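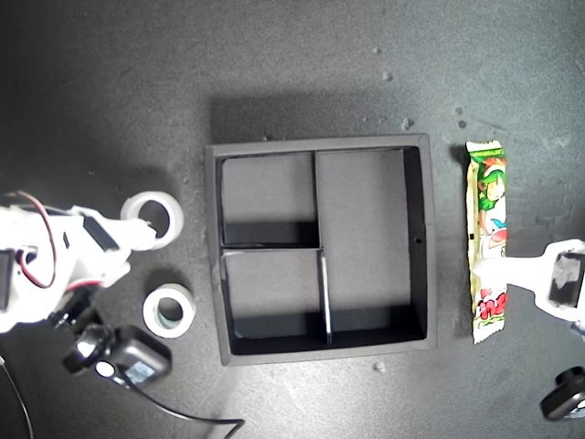

My Report on the Hotevora Open Day
Robotics elective, visit project (February)

Why I picked this one

For the visit project we could choose between a water treatment plant, a bakery with a packing line and the open day at Hotevora, which is a robotics workshop out in Ninasdale. I picked Hotevora in maybe two seconds. I've wanted to see a robot arm up close since middle school and the only ones I'd ever seen were behind a yellow fence, welding cars in videos. There were 12 of us in the group, plus Mr. Palacios, who drove the van and got us lost once (sorry, it's true!).

We were in Room 822, on the top floor. I was expecting big machines and a lot of noise. What we got was a table with two small white arms facing each other over a black tray, and Inmaculada Cifuentes telling us to come closer, closer, you can't see anything from back there. She ran the whole demo, and she's the person I ended up asking most of my questions, so a lot of this report is what I wrote down while she was talking.

The task

The job they were showing is called tray packing. You have a tray with dividers in it and a few everyday things lying next to it, and the arms are supposed to put each thing into a compartment. That's it! I know it sounds like something you'd give a toddler. But the arms don't get a list of positions to move to, the way I'd assumed. A person does the task many times over by steering the arms, the computer records it, and then a program tries to learn the movement from the recordings. Hotevora calls the pair of arms Pan, and the program that does the recording is Akby. They collect 100 recordings of a task before they even start training on it, and they have 4,000 stored up by now from all their tasks together.

I asked if 100 was a magic number. Inmaculada laughed and said it was when people's wrists started to hurt. 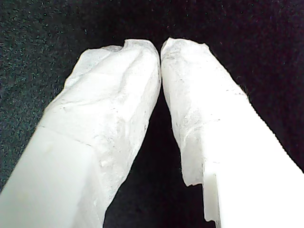
Grip was the part I'd promised to cover, so I spent most of the first half hour on it. In class we did friction with wooden blocks on a ramp, and I'd never thought about how that applies to a robot hand that has two stiff fingers and no skin. Smooth plastic on smooth plastic slides. The fingers on these arms are smooth white blocks lower down, but the upper part of each one is wrapped in a crumpled white covering, all creases and lumps, and it goes right up over the tip. It looks homemade, and I mean that as a compliment. A covering with some give to it can press into the shape of whatever it's holding, so you get more contact, and the rough surface should help too. I tried the same thing at home with kitchen tongs and paper tape on the ends and picked up a marker pen, a sponge and my brother's eraser. The tape ends did better on the marker and made no difference at all on the sponge. My results are in the table at the back of the folder.

The other thing I learned about grip is that harder isn't better. If you squeeze a soft package too much it bends or pops out sideways. Julián Alcaraz let a few of us try steering an arm ourselves and I squeezed way too hard every single time. There's no feeling in it! You're watching the fingers close and guessing, and your eyes are a lot worse at judging force than your hand is. I dropped things, I bumped the tray, I got one item in and everybody clapped, which was embarrassing and also great.

How it went around the table

We took turns until lunch. Miłosz Zieliński from our group was by far the best at it and he says it's from video games, but he's also just patient. His trick was to stop above the object, wait, and then go down. Everyone else swooped in at an angle and pushed the thing away before they'd closed the fingers. 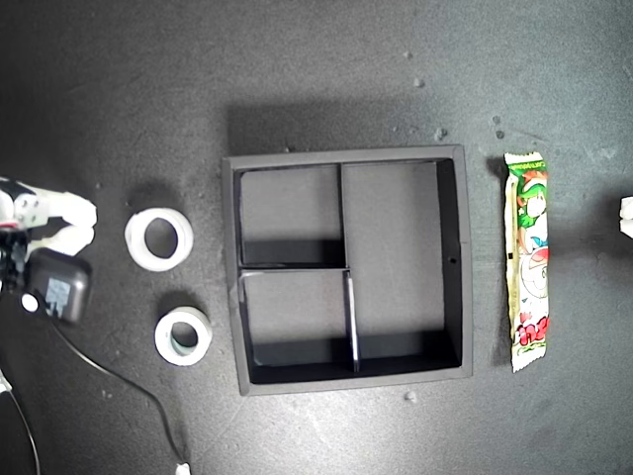 Choosing the objects is a bigger part of the work than I would have guessed. I thought they'd use special test parts, cubes or something. But if you only practice on cubes you get a robot that's good at cubes, so you want things that are annoying in different ways. We had two rolls of tape, one wide and one narrower, lying flat between the arm and the tray, and on the other side a long snack with a green-haired cartoon character on the wrapper. The rolls have a hole through the middle, so you can pinch across one wall or try to grab the whole ring from outside, and people in our group argued about which was smarter. I was on team pinch. A wrapper is a different problem, it's long and printed and it has those crimped ends, so where you take hold of it matters much more.

Then there's the order. If you put the long thing in first you may block yourself from reaching the compartment next to it, and with two arms you also have to decide who goes and who stays out of the way. Inmaculada said the arms knocking into each other was the most common reason they throw a recording out. She also told us that the bad tries get looked at before they're deleted, and that she'd learned more from those than from the clean ones. I wrote that down and put a star next to it.

The part about "done"

The discussion I liked best was near the end, about when you're allowed to say the task is finished. One roll of tape was sitting in its compartment in the upper left, no argument there. The snack bar was lying lengthwise in the tray with one end sticking out past the bottom wall. So is that packed? I said yes. It's in there! You could pick up the tray and carry it. But somebody has to decide on a rule and write it down, or else one person marks it as a success and the next person marks it as a failure, and the program learns from both.

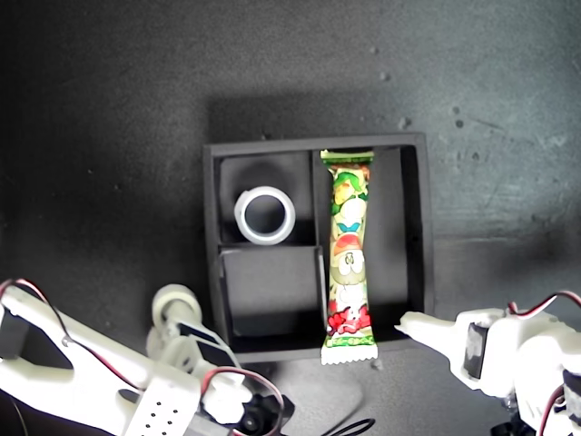
Aitana Collado disagreed with me on this and still does. She says packed has to mean inside the walls, all of it, with the lid able to close, and if the item is too long for the tray then the right answer is for the robot to leave it out. I told her there wasn't a lid. She said there would be one in a real warehouse. We went back and forth about it most of the way home in the van, and I've moved a little toward her side, mainly because a rule like "good enough to carry" would be hard to check the same way every time.

What I'd do differently

I should have brought a stopwatch. I have lots of notes about who was good and who was clumsy (me) and nothing on how long a try took, so I can't say if people got faster with practice, and that would've been an easy graph. I'd also ask to feel the finger coverings. I was too shy, and then it was time to go.

For part two of the project Miłosz and I are going to build a cardboard tray with dividers and do the same task with tongs, bare ends against wrapped ends, with Aitana as the judge using her strict rule. Mr. Palacios has already said we can use the back bench in the lab after school as long as we put the stools back.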